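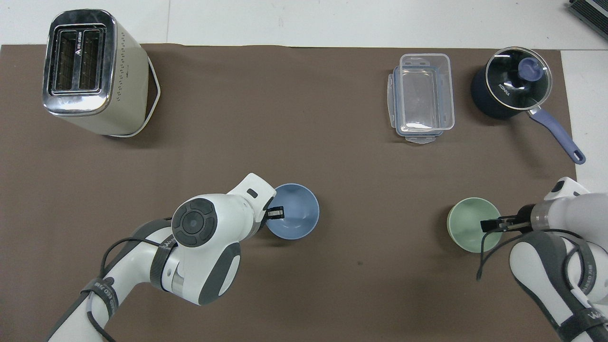

Niritz Shared Kitchen - Minutes of the Users' Meeting

19 Sep 2021, ground floor

Present: Paraschiva Husar (chair), Radu Cârstea, Maricica Iordache, Terence Lockwood (minutes)
Apologies: Brândușa Pascu

1. Minutes of the July meeting
Agreed with one correction. The cost of the shelf brackets was 51, not 15.

2. Small items on the worktable
Paraschiva went through what is now kept out on the brown mat: the cream two-slot toaster, the clear storage container with the blue locking tabs, and the navy KONKA saucepan with its glass lid. Radu thought the saucepan should go back on the shelf. Maricica uses it most mornings and wants it left where it is. Agreed to leave it out until the next meeting.
The mat has a small dark spot and a few creases. Terence asked if it should be replaced. No one felt strongly. Left as is.

3. Toaster
Crumbs to be emptied by whoever used it last. Radu reported that the toaster was left plugged in overnight twice in July. Unplug it after use. Maricica will put a note on the wall by the socket.

4. Containers
Several lids have gone missing from the cupboard. The clear container is for shared dry goods and is not to be taken home. Brândușa sent word that she has two of the old round ones and will bring them back.
Paraschiva got a price of 30 from Nenico for a new set. Radu wants to wait and see what turns up first. Agreed to wait.

5. Pans
Long handles to be turned in from the edge of the table - this was raised before and is still not being done. Glass lids are to be washed by hand.

6. Cupboard key
The code for the key box is changing. Members should ask Paraschiva for the new one. The old code, 3192, stops working at the end of the month.

7. Any other business
Terence asked who ordered the second box of dish soap from Coman. Not known. It will be kept.

Actions
Maricica - note by the socket
Brândușa - return containers
Radu - check the cupboard for lids
Paraschiva - key box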